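**Sealing grout in a rental, worth it or no?**

**mudroom_wilma**
Moving out of the Tultcombe place in October, landlord wants the bathroom "as found." Grout was already grubby when we got here. Scrubbed it all weekend w/ baking soda, looks ok now. Do I seal it or leave it? Have half a bottle of Lilora sealer left from the kitchen.

**pkdunn**
Leave it. Not your wall, not your money. Did you take photos when you moved in?

**mudroom_wilma**
Some. Phone ones, kinda dark. Lease has me down as Wilma Lambrechts plus one, and the plus one did the photos so who knows where they went

**gritandgrout**
Seal it. Takes an hour tops. Two thin coats, wipe the tile faces before it drys or you get a haze that's a pain to get off. If it's the Lilora penetrating one you're fine. The glossy one, no.

**pkdunn**
> Seal it. Takes an hour tops.

And if it goes blotchy she's on the hook for it. Landlord can't charge you for old grout, can absolutely charge you for a botched coating. Seen it happen, 100 bucks out of my cousin's deposit.

**gritandgrout**
It won't go blotchy if it's clean. I do this for work. Penetrating sealer soaks in, you can't even see it.

**tess_b**
Depends how long it's had to dry out. We did ours the day after scrubbing and it came out patchy, dark spots along the tub. Had to strip it with Geltunex, which stinks, open a window. Give it 3 days at least.

**gritandgrout**
3 days yes. Should have said that

**mudroom_wilma**
ok so wait, then seal. Or don't seal. Great lol

What about the one corner where the grout is missing, by the window? Maybe about 5 inches of it. Nkosi hardware has the little premixed tubs but the colors are all white or gray.

**pkdunn**
That one you email the landlord. In writing. Today.

**tess_b**
Agree w/ pk on that. If water's been getting behind there it's their problem, but only if you told them. Don't patch it first, then they'll say you knew.

**gritandgrout**
Disagree, a gap that size I'd just fill. They sell a sort of bone color, ask at the counter, it's not on the shelf. But yeah email first I guess.

**mudroom_wilma**
Emailed. Will wait on the sealer til I hear back. Lilora bottle says shelf life 6 months once open so it might be dead anyway, anyone know if that's real or just so you buy more?

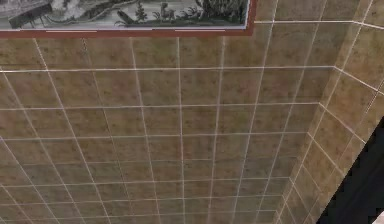

Also it's gone a bit thick at the bottom of the bottle. Shook it, still thick.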